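Jonduma: Teaching a Two-Arm Robot to Pass a Test Tube by Remote Control

Student project report, Skosura Technical College

1. Aim

The project set out to record a person carrying out a small laboratory task through two robot arms, and to use the recordings to train the arms to repeat it. The task is a handover: one arm passes a capped test tube to the other next to a rack. We called the project Jonduma.

2. Method

The operator sits at a desk behind the arms and moves two small handles. Each arm copies the handle on its side, and a trigger closes the gripper. The program Dixit, written by last year's group, saves joint angles, gripper opening and camera pictures 10 times a second. We worked in the Jarneck room from February to June.
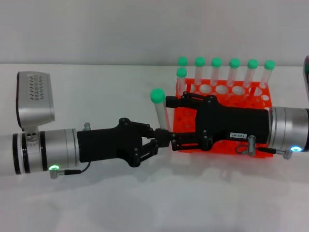 The handover was the hardest part for the operator to learn. Picking up a tube needs only one hand, but passing it means that both grippers must be close together without pushing against each other. With the green-capped tube held at a slant between the two sets of fingers, at the left end of the orange rack, a small movement of either handle is enough to twist it. We told operators to stop for a moment before opening the first gripper. This made each recording longer, but the trained program later copied the pause as well, and we left it in.

3. Recordings

We saved 345 recordings in total. Each operator did 23 practice runs first, and these were thrown away. A recording was also thrown away if the tube was dropped or if a gripper touched another tube. Most of the rejected ones came from Friday sessions, when we worked late. We should have planned shorter sessions.

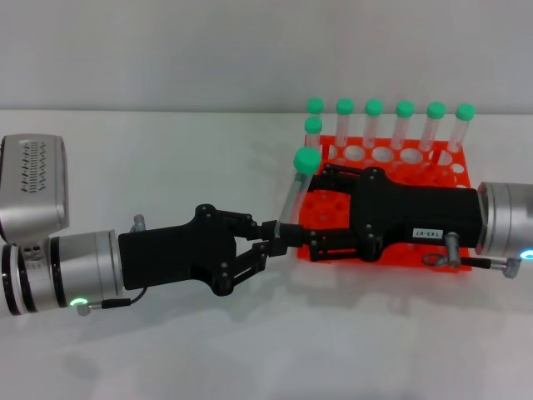
Figure 2. Both grippers at the tube, with the other capped tubes standing in the rack.

4. Results

The trained program was given 14 attempts with the rack in its usual position and finished 10 of them. The failed attempts all went wrong at the same point: the second gripper closed too early and knocked the tube sideways. When we moved the rack a few centimetres towards the wall, it did not finish any.

5. Discussion

The operators did not all work in the same way. One liked to take the tube just under the cap, another nearer the middle. We think this spread confused the training, but we did not have time to test it by using one operator's recordings alone.

The handles give no sense of touch, so operators judged the grip by eye. A simple sound when the fingers meet the tube might help, and Dixit already saves the motor current needed for it.

6. Further work

The next group should record with the rack in several positions and agree on one way of holding the tube before starting. The recordings and the settings for both arms are in the shared project folder.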